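In Defense of the Sock Hanger

My dryer died in May, and I'm not replacing it. I've said this out loud to enough people now that I feel committed, and I've gotten the look from every one of them. You know the look. It's the one you get when you tell somebody you've stopped owning a microwave.

Shirts were easy. Shirts go on hangers and the hangers go on the shower rod, done. Towels got crunchy and I made my peace with crunchy. What nearly broke me was socks. I tried them over the backs of chairs, along the edge of the tub, and on the radiator (they fall behind it, and you will find them next winter). A sock is too small to drape over anything and too thick to be ignored, and there are always more of them than you remember wearing.

Then my neighbor Shewit Mamo handed me her spare clip hanger over the porch rail, one of those plastic rings with a hook on top and clothespins dangling all the way around. I'd seen them before and filed them under things for people with tiny apartments. I was so wrong!
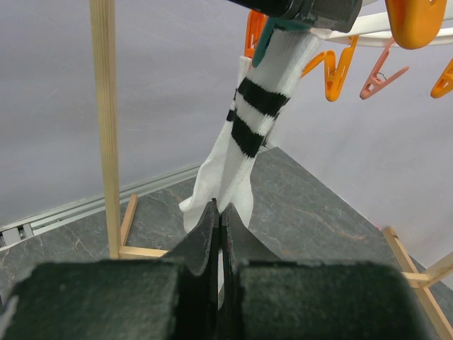 A striped athletic sock hanging from the ring, toe flopped over to one side.

What I love about it is that it gives every sock its own spot. A regular rack treats a sock like a very short pair of pants. You fold it over the bar, the two halves stick together, and the part in the fold is still clammy at breakfast. On the ring it hangs by one end with air on all sides, and the whole load takes up no more room than a birthday balloon. Mine lives in the bedroom doorway, and I duck.

Now, there are opinions about how you clip. Shewit is a toe person. She says the clip stretches out the elastic if you hang from the cuff, and she may well be right, but I'm a cuff person and I'm going to stay one. The cuff is where my hand already is when I pull the thing out of the basket. I also like the way they look hanging right side down, toes in the air, like somebody left in a hurry through the ceiling -- sorry, toes at the bottom. You see what I mean. I think about this too much.
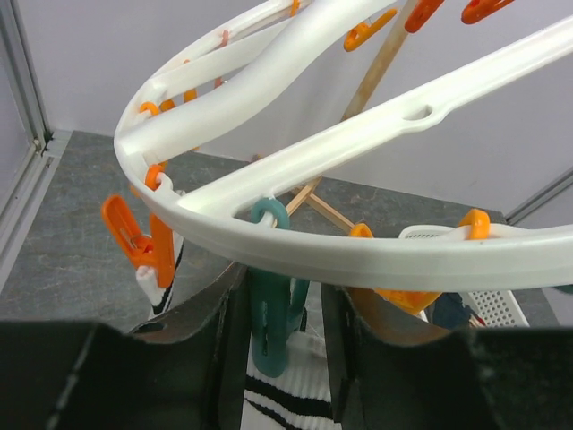
Orange pins all around a white ring, with one teal one holding a striped sock.

Mixed colors are the right way to go, by the way. I used to want everything to match, and then I figured out you can use the odd color for something. In my house teal means "the other one is still missing." A sock goes up on a teal pin and stays there until its partner shows up, and if laundry day comes around 4 times with no partner, it becomes a dust rag. My sister thinks this is unhinged. My sister also has a drawer with what must be 100 single socks in it, so I don't take notes from her.

You do want something decent to hang the ring from. The doorway works for me, but a wooden rack with a bar up top is better, and if I had the floor space I'd have one tomorrow.

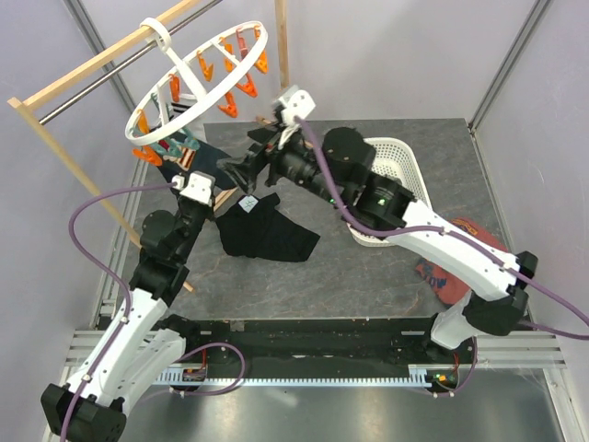

The hook matters more than you'd expect, too. Get one that goes right around the bar, so the ring can swing when you tug on it and still be there afterward. A shallow little hook will hop off the second you pull down on a pin, and then you're on your knees picking up the same socks you just hung.

The part I can't defend is the time. Hanging socks is slow, and I won't pretend otherwise. You take one out, find the cuff, shake out the twist, pinch the pin, and do it all over again. But I've started doing it around nine at night with the radio on low, and I've come to like it. I used to dump everything into the dryer, forget it, and run it again the next day to get the wrinkles out. That wasn't quick either, if we're counting.
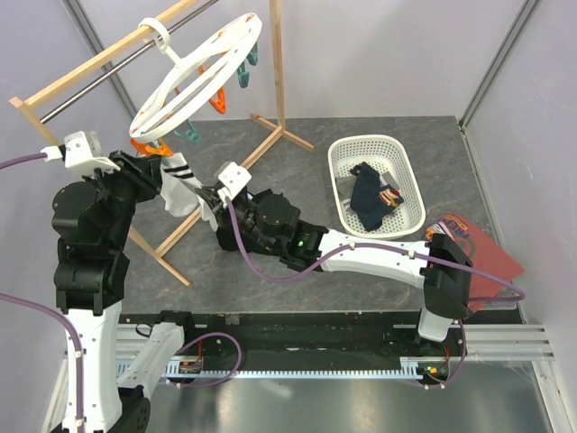 One sock held out full length beside the ring, and more laundry in the basket.

Give each one a good stretch lengthwise before it goes up, is my only real advice. It takes the crumple out of the foot. And keep the basket close, on the floor where you can reach it without walking.

Shewit has asked for her hanger back, twice. I'm going to have to buy her a new one -- I've gotten used to this one.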